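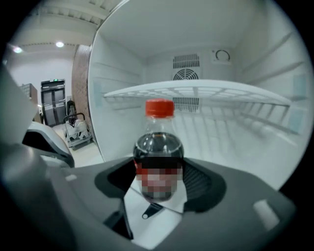 The leaflet said the Fornedov tonic would keep for 2,000 days if chilled, and Themba Mabaso did not believe a word of it. It looked like cola. It smelled like cola. He had paid 20 for the bottle, from a man who wouldn't say where Matlala was on a map.

"You put it in the fridge," his sister said, "and you wait."

"Wait for what?"

"For your knee."

He opened the refrigerator. One wire shelf, white walls, a light far too bright for that hour. He had known doctors with less confidence than that leaflet, and they'd been wrong about the knee too.

"Who tested it?" he asked. "Who sat there for 2,000 days?"

"Somebody's uncle."

He unscrewed the red cap and took a mouthful. Sweet – a little flat. He stood on the bad leg and then on the good one. They felt the same as they had at breakfast.

"Well?" she said.

"It's cola."

But he put it on the shelf, and shut the door on it.

More stories
The Ferry to Iltetti
100 Chairs
Sustska in November
What the Plumber Heard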